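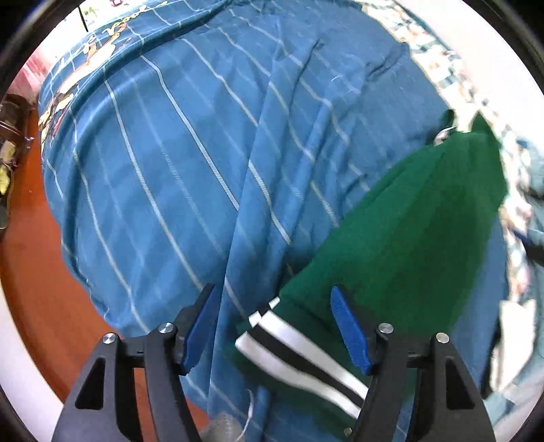
Slide 1: Green garment with a striped ribbed band, blue sheet, gripper fingers open.

Speaker notes - Eun-seong Gil
"Do we need a standard for folding laundry?"
November 3, 2022

Slide 1 (leave up while people sit down)
Say hello, thank Lucie Campbell for the slot. Don't apologize for the title.
Ask the room: is that striped band a collar or a cuff? Wait for hands. I expect a split. Then ask what label they would type in the "garment part" field. The draft guide says every grasp must name the part being grasped, and it has no entry for "can't tell." So people will pick one, and the file will look very sure of itself.
Point at the sheet too. It has a long raised fold down the middle and a second, softer ridge next to it. The draft asks for a "flat, uniform work surface." Would you pass this one? I would. I want to hear from someone who wouldn't.

Slide 2: What the Barna draft asks for
55 pages. I read all of them, most of them twice. Keep this short, the audience has the PDF.
Main demands: flat surface, plain background, named garment part, fixed start pose, a written success rule for each task.
My position up front: two of those are good, one is harmless, and two will do damage if people follow them.

Slide 3: Plain background
This is the one I argue with most. There's patterned cloth on both sides of that blue sheet, and some orange-red floor at the lower left. Under the draft you would strip all that away before you recorded anything.
Fine for a bench test. For training data meant for homes, I don't see the case. The draft cites "consistency" four times and never says consistent with what.
If Lucie brings up the Nulletti bench results, concede them. Clean background, better scores, on a clean background. Let that sit and move on.

Slide 4: Fixed start pose
Harmless, mostly. Open fingers, same height, count to two. We did it at Landry and it cost us very little.
But don't oversell it. A start pose tells you the operator read the sheet of instructions. It doesn't tell you the demonstration is any good. I have seen beautiful start poses followed by awful folding, some of it mine.

Slide 5: Our own audit
We went back through 425 clips in October with the draft open beside us. 55 passed every rule on a first reading.
Pause. Someone will say this means our data is bad. Could be! Go through it slowly: most failures were on surface and background. Take those two rules out and the picture changes a lot. The failures that worried us were in the success field, where "done" had been ticked with no rule for what done meant.
Don't claim our model improved afterward. We haven't run that yet and I won't guess.

Slide 6: Rules I would keep
Written success rule, before recording. Yes, always.
Named garment part - yes, with "unsure" as a legal answer.
Add one the draft is missing: keep the rejects, with the reason. Flundedier deleted theirs and now can't say what they filtered out.
(If short on time, skip the Flundedier story and go straight to 7.)

Slide 7: Who checks?
The weak part of the whole thing. The draft says compliance is "self-declared." So a team ticks its own boxes and gets to print a line on its data page. I asked what happens when a declaration is wrong and was told this is under discussion.
Suggest a small sample read by a second team, 5 clips per batch, swapped between labs. Cheap, a bit embarrassing, and it would catch more than the other pages put together.

Questions
Likely: "Isn't some standard better than none?" Answer: depends what it throws out. Go back to slide 1 and ask again about the collar.
Likely: "Will Landry sign?" Not this version. Comments went in already, copies at the front desk.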